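3.2 Gripper upkeep

Both hand-held units get the same check before a session. Wipe lens, look for play in the fingers, tighten bolts on the mounting plate. Pads swapped every 600 grasps, sooner if foil pouches start to slip (Fig. 4).

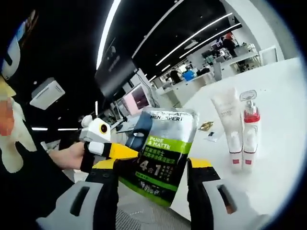 Unit two lost its zero twice in September. Guerra re-seated the finger brackets and reran the 40-grasp test, no drift since then. Log kept seperately.
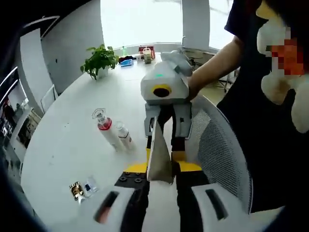 Figure 4. Grippers in use at the white table.

Spare pads are from Drorard.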